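Istthorpe Craft Room: the new tables

We've finally got our big white tables, and I couldn't wait to put some photos up! The room has been a muddle of borrowed desks for as long as I've been coming, so this feels like a proper treat. Wulan Siregar and Jhun Soriano did the ordering, and Rhona Tosh chose the colour (good call, Rhona).

The white top

Smooth, matt and lovely and wide. It's a pale grey-white with a hint of lavender in places, and I think fabric colours are going to look gorgeous against it.
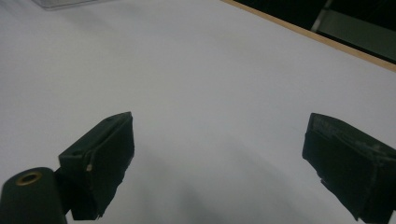 Using the room

Quilting has first pick of the tables, then card making, then Rhea Quiambao's bookbinding group, who have been cutting boards on their knees at home. Please bring a mat if you're using a craft knife, and keep hot glue on the trays by the sink.

More pictures will go up once the bunting and the shelves are done. If you've made something you're proud of, send me a photo and I'll add it to the page!

Amado Sarmiento, April 2021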